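Esinbridge Climate Letter
Friday, February 22, 2019

The warm spell, and what we're doing about it

It has been warm enough this week to eat lunch on the steps of the library, and plenty of people did. Several told us how lovely it was. It was lovely. It was also February, and the crocuses by the bus station have already given up and gone over.
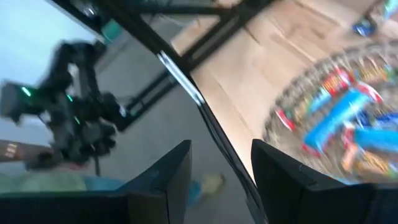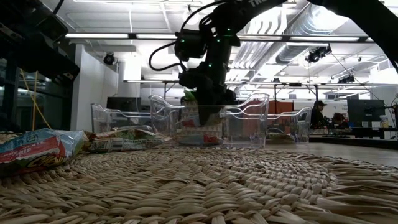 The town council has responded with a draft air and heat plan, which runs to 127 pages and is heavier than most of the things it proposes to ban. The main promise is to plant 400 street trees by next October. Readers with long memories will recall the last tree promise, of which the surviving part is a row of stakes on Dristach Road. The stakes are doing well.

More interesting is the bit on page 90 about the ring road. The council's own monitor at the Løken roundabout logged 3,085 lorries in a single working day, most of them going straight through without so much as buying a sandwich. The plan says it will "explore options". We have a few options to hand: a night-time weight limit, a proper crossing for the school, and asking the Vuvusura depot to stop letting its drivers idle on the slip road with the engine running and the window down. The last one is free.

Then there is the wind turbine question. Two turbines on the ridge would power almost 2,000 homes, according to the plan, and have been under discussion for so long that the drawings show a model no longer made. Objectors say they would spoil the view. The view at present is of the ring road – we've checked from both benches.

Comments on the draft can be left at the library or sent through the council website, where the form is filed under Parking for some reason. You don't need to have read all of it. Pages 88 to 97 will do, plus the map at the back, if you can get it to fold up again afterwards.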